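Work Placement Project Report
Module: People and Work, Year 2
Student: Shiuli Sarkar
Tutor: Meirion Kneath
Handed in February 2018

1. What I set out to find

My placement was with Hettiarachchi, who pack and return-sort childrens items for nursery suppliers. They have a trial cell with one arm in it, the staff call it Tulto. I wanted to know what changes for the people on the returns bench when an arm does part of the sorting. Not whether the arm is any good, the firm has its own people for that. Four weeks there, mostly mornings.

2. The job before

Returns bench = 4 people on a shift. Open the carton, take out each item, look at front and back, put it to restock or to reject. Small flat square things are the worst for hands. They lie flush on the surface and you have to get a nail under the edge. Piyumi Thambiah has done it for years and showed me how she slides a card to the edge of the bench first, so it tips up into her fingers. It isn't in the work sheet anywhere. I timed her at 29 items in ten minutes, with talking.

3. The job with the arm

The arm gets the flat items only. Mixed cartons still go to the bench. One person is on the cell at a time, sets items out on the board, starts the run, watches, writes down what went wrong. 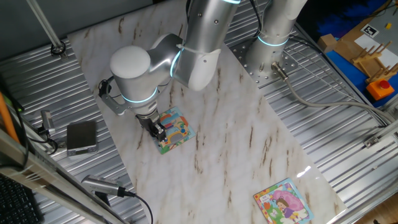

Setting out was harder than people expected. Too close together and the run has to be stopped and the items moved. Dilruba Rathnayake kept the log for the first fortnight and most of her entries are about spacing and about glare from the lights. She now does the training for new people on the cell, which was not in her job before and at the time of writing is not in her pay either. I think this is the most important thing in the report so putting it here and not at the end.

The log had 146 entries when I copied it. I sorted them by who had to step in: cell person alone, cell person plus technician, or technician only. The first group was by far the biggest. So in practice the person next to the arm is doing small fixes all shift, but the rota still says "monitoring".

4. What people said

I did short interviews, notes only, no recording.

Piyumi: likes that her wrists get a rest. Doesn't like standing and watching. "I go home tired in a differnt way."

Dilruba: wants the title changed. Enjoys the log, has started suggesting layouts.

Eyerusalem Hadgu (shift lead): says breaks are harder to cover now, not everyone is signed off for the cell. Talking stopped as well. On the bench you face each other, at the cell you face the board.
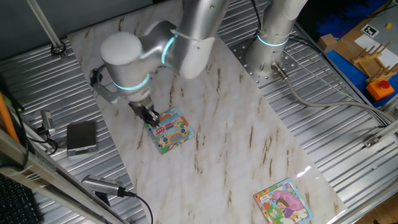
Fig. 2. Gripper holding a square card with a cartoon vehicle on it, second card further down the board.

I asked all three if they worried about losing the job. Piyumi yes, the other two said not yet. Management told me no posts go before April and would not say anything past that, which I put down as they said it.

5. Problems with my method

Only three interviews, all day shift. I missed the night shift completly. Timing Piyumi while chatting to her was silly, should have sat further back. Also the log is written by different people and some write a lot more than others.

6. Suggestions

Change the rota wording from monitoring to something that covers the fixing.
Pay for training others, or stop asking for it.
Swap bench and cell every 90 minutes. Eyerusalem thinks this could work once more people are signed off.
Put Piyumi's edge trick in the work sheet with her name on it.

Interview notes and log copy are in the appendix folder, tab 2.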